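Home | Training Log | Races | Contact

Hills, glorious hills
April — posted by Hedvika Kováčik

I've fallen hard for hill repeats! The climb up Fovness Road gains 55 metres, and I used to go the long way round to avoid it. Now I'm there 2 mornings a week, up strong, down easy, and my legs have a spring I'd forgotten they owned.

Start with four and walk down if you need to. Short steps, eyes up, arms driving — the arms help so much more than I expected. By the sixth week I was doing nine, and the flat kilometres along the harbour at Wamness felt like a holiday.

Next up is the Malik trail race, with 1,000 metres of climbing (gulp). I can't wait! 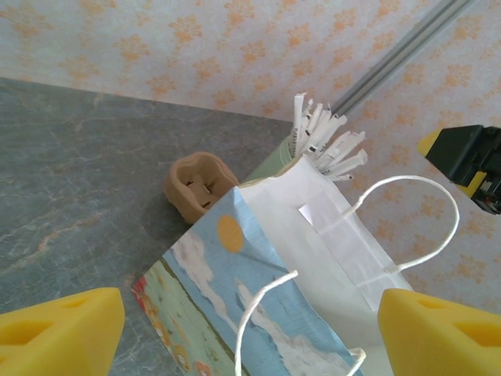

Mayuree Khamphan: Love this! Do you jog the downs or walk them? My quads are wrecked after five.

Hedvika: Walk the first few weeks, truly. Jogging came later for me.

Arik: Bib 194 at Malik, see you on the climb!

Older posts | Newer posts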